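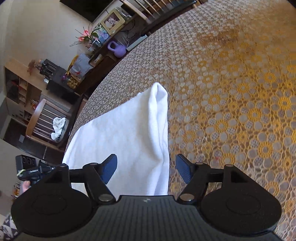
A white towel on the carpet, bunched up between the blue finger pads of the hand-held gripper.

The Losness hand gripper at home: towels
Gallery and notes by Sylvie Fraser
Aug 27, 2026

Welcome to the towels page, which I have been promising for most of the summer and which has grown rather longer in the writing than I meant it to (those of you who have read my other pages will not be surprised). If you've come straight here without passing through the front page, we are the hire desk at Pundmont, and we lend out the Losness hand gripper by the week to people who want to record ordinary household jobs for robot training without having a robot in the house. You hold it, you do the job with its two fingers in place of your own, and the recording goes off to whoever is teaching the machine.

I took to it straight away. Haziq Pillai, who looks after the kits at our end, took a little longer, and between us I think we have come to a fair opinion, so what follows is partly gallery and partly review, with the practical bits about hiring at the bottom.

Why towels

Towels are where I tell everybody to begin. A mug has one or two sensible places to hold it and will let you know very loudly if you get it wrong, but a towel will put up with almost anything, and you can do it over and over on the sitting room carpet while the kettle boils. A plain white one is good for a first go. It has creases and folds you can aim for, and it's a lovely thing to practise the pinch on: come down with the fingers open, close them on a fold, lift, and let it go again where you want it.

What you learn very quickly is how much your own hands do without telling you. My first evening I tried to fold a bath sheet in half and found I kept wanting a third finger to smooth the corner. You do get used to it! By the end of a week I was folding quite neatly, if slowly, and I had stopped sticking my tongue out.

The pads

The finger pads have a fine texture to them, and the pair on the gripper at the top of this page are dark blue. On towelling I have no complaints at all. They take hold of a fold with very little squeeze, and they let go cleanly when you open up. On thin, slippery things (a silky scarf, the lining of a coat) I found I had to press harder and take a bigger bunch of cloth, and even then I lost it now and again. Haziq says I was going in too flat. He may be right, and I have tried it his way since with a bit more luck.

Wipe the pads with a dry cloth after a session with towels, particularly new ones, which shed fluff like nobody's business.

The arms and the body

The two arms angle inward above a ribbed body and open and close like a pair of scissors, with silver caps at the joints. It is a wide old thing and you notice that in the first hour, mostly by bumping it into chair legs. Darcy Landry had one of our kits for her flat in Budham and wrote to say she had shifted the coffee table and never put it back. On a carpet you have room to swing about, and I'd certainly start on the floor before moving up to a shelf or an airing cupboard.

For weight, I can only say that my wrist was ready for a rest after half an hour. I now stop every 30 minutes whether I feel it or not, and have a stretch. Viktória Kozma, who has smaller hands than mine, prefers shorter goes still, and she has got through more than 100 folds that way, so there is clearly no need to be heroic about it.

Working in a lived-in room

I am asked about this nearly every week. Do I have to tidy? Do I have to take the pictures down? The short answer from our side is no. Sideboards, plants, chairs, things on shelves, all of that is perfectly welcome, and a towel being picked up in somebody's sitting room is much nearer to what people want than a towel being picked up on a bare bench in our back office. We do ask that you put away letters and anything with a name and address on it, and that everyone in the household is happy about the recording before you begin. Family photographs are up to you. If you would sooner not have them seen, turn them round or pop them in a drawer for the afternoon.

Do have a think about light. Curtains open if you can, and a lamp on in the evening.

What I would change

I'd like a softer grip for the palm. I would also like the printed guide to be twice the size, or at least in larger type, as I had to take it to the window to read it. Brock Wong at Fortin, who supply the kits to us, tells me a new guide is on its way, and I have told him I shall believe it when it lands on the mat. Beyond that I'm very fond of the thing. It feels sturdy, the fingers meet nicely, and it has been through a good many households without coming back to us in pieces.

Hiring a kit

The shortest hire is 3 days and the longest is 4 weeks, after which we like to have the kit home for a check and a clean before it goes out again. Each one comes in a padded case with the gripper, the charger, a spare pair of pads and the guide. You'll want to supply your own towels. Hand towels and bath towels both work, and a mixture is best, including the tired ones from the back of the cupboard.

If you have never used one, ring us on the first morning and one of us will talk you through it while you have it in your hand. It takes ten minutes or so and saves a good deal of puzzling over the guide. Haziq is the patient one. I am the one who will ask what colour your carpet is.

Kits can be collected from the desk at Pundmont or sent out by courier. August has been busy, so if you're hoping for a particular week, please ask early and give us a second choice as well. Returns should come back in the same padded case with the pads wiped and the fingers closed.

More galleries: Cups and saucers | Socks and small washing | Opening drawers | Putting the shopping away
Back to the hire desk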